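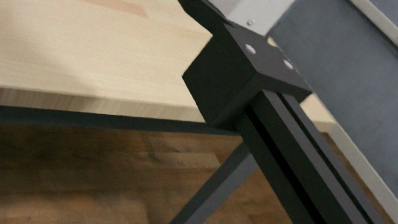

# Flirko bench cell

The **Flirko bench cell** is a robot workstation designed by Lihua Yao and Naa Gbeho at the Goicoechea workshop. It exists both as a real machine and as a detailed computer model, and one of its charms is how closely the two are kept in step – a change to one is copied to the other before any new program is run.

## Structure

The model shows a pale wooden tabletop over a dark rail, with a matte-black block at its end. A thick, grooved black beam runs down from the block, and a gray metal leg or brace slants away under the table. Even small screws and fasteners are drawn in, a wonderful help to anyone learning the layout.

## Setup

Setup begins with leveling the table. The arm base is then bolted down in 4 passes, tightening a little more each time, and its position is measured and entered in the model. Angus Haldane's setup notes allow up to 40 minutes for this stage. A slow test move comes last, run first in the model and then on the real arm.

## Upkeep

Base bolts are checked every seven weeks. Vangelis Tsoukalas added a yearly check of the frame joints, done in September, after a slightly turned bracket threw off the arm's reach – a great piece of detective work that began with comparing the bracket to its twin in the model.

## See also

- Breline mounting plate
- Endier cell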